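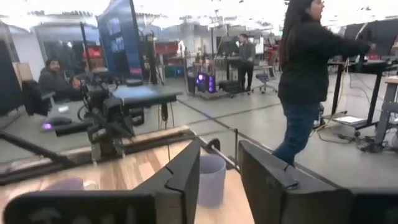

Londley, August 14, 2026

3. Reusable drinkware and wash-up habits in shared kitchens

3.1 Setting and survey

The survey covered staff kitchens in 6 office buildings in Londley, all managed under the same cleaning contract. Each kitchen had a sink, a dishwasher and a shelf for shared cups. Disposable cups were withdrawn in March and replaced with reusable plastic ones, supplied in a single size. Staff were free to keep using their own mugs.

Questionnaires went to 1248 employees and 799 were returned complete. Respondents were asked where they got their cup on a normal working day, who washed it, and where it was left afterwards. Heike Thiele coded the written answers and Kai Schmieder checked a sample of 50 against her coding. Differences were settled by discussion, and the categories for "rinsed" and "washed" were rewritten as a result. Many people use the two words for the same thing.

3.2 Storage and return

The cups used in the program are tapered and were meant to be kept nested on the shelf (Figure 1). Nesting saves room, but in the written answers it was also the most common source of complaint. Cups put away damp tended to stick together, and several respondents said they would not take one from the middle of a stack. A few took their cup from the bottom on the grounds that fewer hands had touched it. 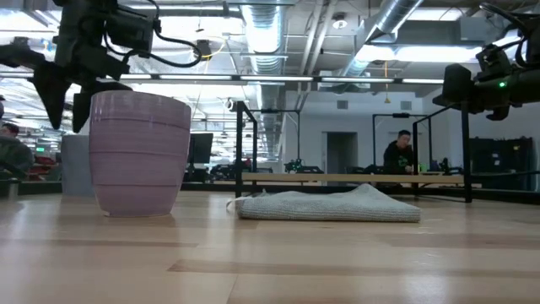

Figure 1. Nested reusable cups on a tabletop.

Return was less of a problem than the building managers had expected. Most respondents said they brought their cup back the same day — usually when they went for a second drink. Those who sat furthest from the kitchen were more likely to keep one at their desk, and some had stopped thinking of it as shared at all. The colour of the cups was mentioned mainly by people who disliked it.

Personal mugs followed a different pattern. Owners generally washed them by hand and kept them out of the dishwasher, partly to avoid losing them. Benítez found the same in a study of school staff rooms, where mugs left in the machine overnight were treated as common property by morning. The Pultmont building, which has the smallest kitchen, reported the most disputes over mugs and the fewest over shared cups.

3.3 Limits

All answers are self-reported, and people may overstate how often they wash up. Night staff were under-represented. The Fundley site joined after the questionnaire had closed and is left out of the results in Section 4.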